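The Box Problem

By the time I got to Basinham I'd already been told twice that I was going to be bored. "It's a robot opening a case," Su-chen Ng wrote to me the week before. "Then it's the robot opening the case again. Bring a sandwich." I brought two, and ate neither, because I ended up with my nose about a foot from the rail for most of a Saturday and forgot about lunch completely.

The project is called Zomia, and what it wants is easy to say. Take two robot arms, put a closed case between them that they haven't met before, and have them get it open, take things out, put things in and shut it again. I do this with my toolbox without looking. I do it with my glasses case in the dark! But lids are miserable for machines. A lid moves in an arc, the body of the case slides away when you pull at it, and the latch gives you almost nothing until the very moment it gives you everything.

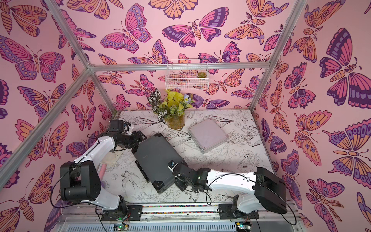 So most labs cheat a little, and Ng is cheerful about having cheated herself in her last job. You bolt the case down. You use the same case every day. You keep the background plain, the light steady and the table bare, and after a few weeks you have a lovely video and a robot that falls to pieces when somebody swaps in a different case.

Zomia goes the other way, and I have to say it's the best-looking method I've ever written about. The walls are pink and covered in butterflies. The tabletop is all birds and peonies. The team changes the clutter between runs — gloves, cloths, kitchen stuff, whatever's in the drawer — and the arms have to learn which lines are the edge of a case and which are just somebody's drawing of a leaf.

The learning itself starts with people. An operator drives both arms through the job, and every session gets saved, good or bad. When I visited they had 1737 of these, and the plan is to stop at 3000 and see where things stand. What makes the method different is the labeling. Instead of marking a whole session as a success or a flop, they mark the stretches where one arm is holding and the other is working, and the software trains on those stretches separately. Holding, it seems, is a skill of its own. I'd never thought about my left hand that way, and now I can't stop. I watched it peel an orange on the train home.

The other piece is the view from the wrist. A fixed camera sees the whole table, but it loses the fingertips as soon as a lid comes up in front of them, so the arms get a second, much closer look. Up there everything is huge and strange. A handle is a wall. You lose all sense of which way the table runs, and I kept tilting my head at the monitor like a dog. 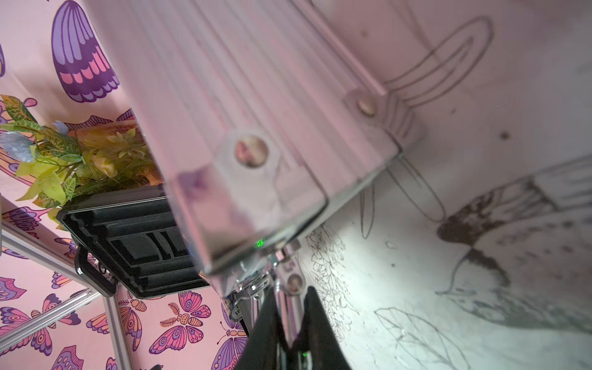
Ulla Granström thinks I'm too easily charmed. The close view is where these systems fool themselves, she told me over the phone a few days later, and she has seen plenty of them memorize the shine on one particular piece of metal and call it understanding. She'd want the wrist camera switched off for a good part of the training, just to see what's left.

I took that back to Ng, who laughed and said they'd tried it. With the wrist view gone, the arms still found the case nearly every time, but they got clumsy in the last inch and tended to push it across the table. With the fixed view gone it was worse: one arm would let go before the other was ready. Her answer for now is to drop one or the other at random during training, so neither becomes a crutch. Granström, when I passed this along, said "hm," and asked me to send her the paper when there is one.

The number everybody in the room cares about is smaller. The team set aside 40 trials with cases left out of the training, and in the latest round the arms opened 31 of them with no human help. Kuo-hua Huang, at the next desk, would like it known that he bet on fewer and has paid up in coffee. The misses were mostly soft latches, plus one case that got turned upside down and then, very carefully, opened from the wrong side. I'd have given them half a point for that.
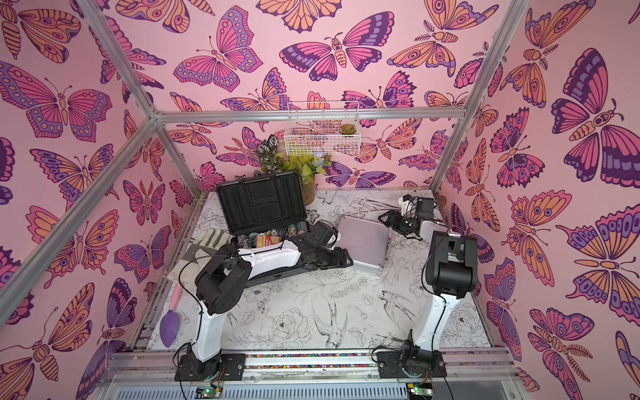 BASINHAM, February — I went back, of course. The trials had moved on from opening to what Ng calls housekeeping, where something has to come out of a case or go into one and the lid can't come down on anybody's fingers, metal or otherwise. It's slower than opening and a lot more nerve-racking to watch. Small things roll. Rows of small things are worse, since taking hold of one means squeezing in beside its neighbors.

Océane Kowalchuk let me drive for ten minutes. I was terrible! My right arm was fine, a bit showy even, and my left kept wandering off exactly when it was supposed to be holding still. She saved the session along with all the others and marked the one decent stretch in it, which lasted four seconds.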